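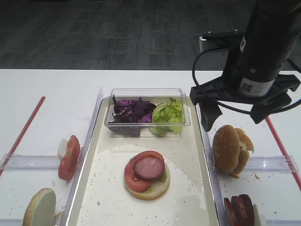 番茄先上，肉片压番茄，旁边的紫甘蓝丝和生菜还在排队。

冷汉堡图集：一层一层往上放

Gistance 三楼公用厨房 · 周末午餐 · 更新于3月2日（星期六）

先交代一下这一页是什么。我们几个人周末在 Gistance 三楼凑一顿午饭，凑了一阵子，发现大家唯一都不反对的东西是冷汉堡。不反对和喜欢之间隔着一条很宽的河，不过河这边已经够开饭了。热的汉堡要开火，开火要排油烟，排油烟要去跟楼下解释，冷汉堡只需要一张桌子和一点脸皮。

我负责写字，Yolandi Ngcobo 负责切菜，Gil-soo Yeo 负责对前两项工作提意见。下面的条目按照做的顺序排，做过汉堡的人可以跳着看，没做过的人也可以跳着看，后果一样。

一、面包

我们的面包是 Gerholm 的。那家店开在菜场后门，招牌的字比门还大，卖四种面包，其中三种是同一种。芝麻的那种最好，掉芝麻也最勤快。买的时候纸袋底上就已经有一层了，提回来再掉一层，切开又掉一层，等到真正咬下去，能数得出来的大概只剩下对芝麻的回忆。

切面要不要烤，我们吵过。我站在烤的这边。烤过的切面有一层薄壳，番茄汁往下渗的时候多少会犹豫一下。不烤的面包完全不犹豫，五分钟之后你手里拿的是一块有馅的海绵。Gil-soo 说他小时候吃的就是海绵，长大了也没怎么样。我看了看他，没有接话。

烤的方法：平底锅，不放油，中火，切面朝下90秒，中间别去掀。掀了也不会出事，只是显得你不信任面包。

烤完的面包别叠着放，热气互相一捂，刚才那90秒就白站了。

二、番茄

番茄要圆片。这句话听上去像废话，直到你吃过一个塞了番茄块的汉堡。番茄块有自己的主意，你从左边咬，它从右边走。

厚度上 Yolandi 有一套标准，她的说法是“拿起来不弯，放下去不响”。我琢磨了几个星期也没弄明白一片番茄放下去为什么会响，后来她切过一片特别厚的，掉在案板上，我就明白了。

最上头和最底下那两片不要用，皮太多，肉太少，长得像瓶盖。我们一般是切的人当场吃掉。这件事没有写进任何规定，可是抢着切番茄的人明显比抢着洗锅的人多。

番茄压在最底下还是夹在中间？

最底下。我知道有一派人坚持番茄应该贴着生菜，理由是“都是蔬菜，聊得来”。番茄垫底，上头的肉片有个平整的地方可以躺，下口的时候先碰到的是凉和酸，再往上才是咸。缺点也明摆着，底下那片面包比较辛苦，所以我才那么在乎烤不烤。

三、肉片

圆的，凉的，切好的。汉堡用肉饼，我们用肉片，这一点在群里被人指出来过很多次，指出来的人每次都觉得自己是第一个。

“那不就是三明治吗？”

行，三明治。圆的三明治，叫汉堡。这个话题到此为止，下一位。

买肉片我只有一个要求，直径要跟面包差不多。大了垂下来，像桌布；小了又老让人怀疑是不是有人先咬过一圈。我们试过把大的折起来放，折出来的地方厚，别的地方薄，咬到厚的那一口很富裕，其余各口都在还债。

放肉片的时候松手要干脆。一犹豫它就贴在手指上，你往回一抬，它跟着一起起来，番茄也跟着起来，整个局面就要重新谈判了。

四、酱

绿色的那瓶叫 Clomurow，Gil-soo 自己调的，名字也是他自己起的，问他什么意思，他说没有意思，发音好听。我念了几遍，也没听出来好听在哪里。

配方他不肯全说，肯说的部分是：香菜、青辣椒、一点酸奶、青柠汁、盐。不肯说的部分我怀疑就是蒜。从厨房到电梯口都能闻出来的秘密，保密工作做得一般。

用量一定要少。抹一层薄的，露出面包也没关系。第一次做的那天他给每个人抹得很大方，结果那天下午的桌上没有人再讨论汉堡，大家都在讨论水。

抹酱的工具，勺背就很好。刮刀也可以。有人带来过一支专门抹酱的小刀，木盒装着，打开的时候大家都安静了一下，抹出来跟勺背一模一样。

五、紫甘蓝

紫甘蓝是这套东西里最不受欢迎也最有用的一样。不受欢迎是因为它硬，染手，味道有一种班主任的感觉。有用也是因为它硬，其他东西都是软的，总得有人出来支撑一下。

切丝，越细越好。刨子快，刀切的好看，Yolandi 用刀，我用刨子，我的指甲有一个角是平的，你们自己选。

切完撒一小撮盐，抓几下，放着。出水之后要挤掉，挤出来的水颜色非常漂亮，漂亮到每次都有人提议拿它做点什么。到今天为止做成的事情有：把一条白毛巾变成了紫毛巾。

放的时候用手抓一把，往中间堆，按一按。千万别均匀地撒，撒到边上的甘蓝丝会在第一口的时候集体离开。

六、生菜

生菜没什么好说的，洗，晾干，撕。很多人卡在晾干这一步，水淋淋地就放上去，然后怪面包不争气。

浅绿的比深绿的脆，靠里的比靠外的脆，刚买的比你冰箱里那棵脆。你冰箱里那棵我没见过，但是我有把握。

它和紫甘蓝放在同一个盒子里是可以的，各占一边。中间那条边界开饭前还算清楚，饭吃到一半就不太好说了，紫的总是往绿的那边去，绿的从来不往紫的那边来。

七、盖子

最后一步是把上半个面包扣上去，手掌轻轻压一下。压的意思是让大家互相认识，力气大了就变成让大家互相进入。

扣歪了不用重来，转一转。面包是圆的，这是它为数不多的优点之一，怎么转都说得过去。

要不要插牙签？我们不插。插过一次，有位客人吃得很快，中途停下来，表情变得很认真。后来就不插了。

八、怎么吃

双手，胳膊肘离开桌子，身体往前倾，下巴在盘子上方。这个姿势没有什么尊严，可是坚持尊严的人衣服都不太干净。

第一口从正面咬，第二口从旁边补，不要围着边啃。围着边啃的人最后会得到一个很小的、全是馅的中心，听上去像奖励，实际上拿不住。

放下来再拿起来，会比之前难一些。放下来两次，就该去找叉子了。

九、收拾

这一节大家一般不看，所以我可以随便写。

芝麻用湿布，不要用干布。干布只是把芝麻从桌上请到地上，地毯那种地方，请进去就不出来了。先用湿布往一个方向推，推到手心里，倒掉，再擦第二遍。面包屑也一样，只是面包屑沾水之后会变成一种浆，要赶在它变成浆之前结束。

甘蓝的颜色留在白色的东西上，用小苏打加一点水，放着，过一会儿再擦。放多久看你有多着急。我试过白醋，白醋把紫色变成了粉色，粉色更难跟别人解释。

剩下的番茄片当天吃掉。剩下的面包可以冻。剩下的 Clomurow 请交还给 Gil-soo，他会很感动，他还不知道我们为什么总是剩。

十、账

一个冷汉堡摊下来4块钱，面包占了大头。这个价钱不包括青柠，青柠是 Gil-soo 自己带的，他说谈钱伤感情，后来又说青柠涨价了。

为了这顿饭我们一共在群里说了283条话，其中讨论吃什么的很少，讨论几点吃的占一半，剩下的是一张猫的表情反复出现。

去年有一家叫 Barros 的小杂志来约稿，让我写3000字谈谈周末的餐桌。我写了，写的就是冷汉堡。编辑回信非常客气，问能不能加一点火。我理解他想说的是热情，但是当时我只想到了油烟机，就没有再改。这一页有相当一部分是从那篇稿子里拆出来的，拆下来的零件倒是都还能用。

十一、有人问过的几件事

能不能不放番茄。能。底下那层换成生菜，铺厚一点，肉片照旧。味道会往干的方向去，酱可以稍微多一点点。说的是一点点，Gil-soo 如果在旁边，请自己动手，别让他动。

素的怎么做。肉片换成煎过放凉的豆腐干，或者烤过的茄子圆片。茄子好吃，就是软，咬下去没有声音，全靠甘蓝撑场面。Yolandi 有一阵子只吃茄子的，后来又回来了，问她为什么，她说想听见点声音。

能不能提前一晚做好。不要。番茄有一整个晚上的时间，面包没有还手之力。要带走的话，面包、番茄、甘蓝各装各的，到地方再放。中午在办公室当着同事的面一层一层往上放，会引来围观，也会引来“你好有生活情调”之类的话，请提前想好怎么回答。

小孩能不能一起做。可以，让他们负责放番茄和扣盖子。别让他们负责甘蓝。我把上面那条白毛巾的事情再讲一遍也可以，但是我不想讲了。

为什么不放芝士。冷的芝士片夹在冷的东西中间，吃起来像一张说明书。你要是真喜欢，放，别跟我说。

黄瓜呢？腌过的可以，切薄片，吸干。新鲜的黄瓜水太多，跟番茄凑在一起，就不是吃饭了，是灌溉。

洋葱呢？要看下午有没有会。

十二、失败记录

为了公平，也写几次做砸了的。

有一次为了好看，层数加得很多，番茄两片，肉片两片，生菜两层，甘蓝也是两层。端上来的时候很有气势，大家都拿手机拍，拍完没有一张嘴对付得了它。最后是拆开吃的，一人面前一堆零件，吃得像在修东西。

有一次面包买晚了，Gerholm 只剩长的。长面包上放圆番茄，两头是空的，中间是满的。Gil-soo 建议两头抹酱补足。我们吃了中间。

有一次肉片忘在冷冻室，拿出来是一整块圆柱，敲桌子当当响。等它化开用了整个上午，期间我们把番茄吃完了，把生菜吃了一部分，又把面包干吃了几个。等肉片终于可以一片一片揭下来的时候，饭已经结束了。

还有一次什么都没出错，做得又快又整齐，吃完了大家坐着，不知道说什么好，早早散了。这一次也算在失败里头，是 Yolandi 要求的。

留言

小满的锅：
照着做了，番茄垫底是对的！面包没烤，果然成了海绵，是我不听话。芝麻掉了一键盘，现在空格键按下去有脆响。

三楼隔壁：
你们每次用完蒜都不开窗。我没有别的意见，窗户在左手边。

作者回复三楼隔壁：
收到。已转告 Clomurow 的发明人，他说那不是蒜。

阿桥：
想问一下甘蓝挤完水还要不要再调味？我放了点糖和醋，吃着还行，我妈说像喜酒上的凉菜。

作者回复阿桥：
糖和醋可以的，少放。像喜酒上的凉菜是很高的评价，喜酒上的凉菜通常是最先没的。

不吃香菜的人：
绿酱能不能换？看到香菜两个字我就把页面往上拉了，拉到顶看见图上那一点点绿，又拉下来了。

作者回复不吃香菜的人：
换罗勒，或者换欧芹，别的照旧。或者干脆什么绿的都不抹，抹点芥末籽酱，也很体面。

老周不是那个老周：
肉片那不叫汉堡，那叫三明治。

作者回复老周不是那个老周：
请看第三节。

老周不是那个老周：
看了，还是三明治。

下一次是四月，打算试冷的土豆饼，Gil-soo 已经在给新的酱起名字了。要来的自己带盘子，面包我去 Gerholm 买，圆的。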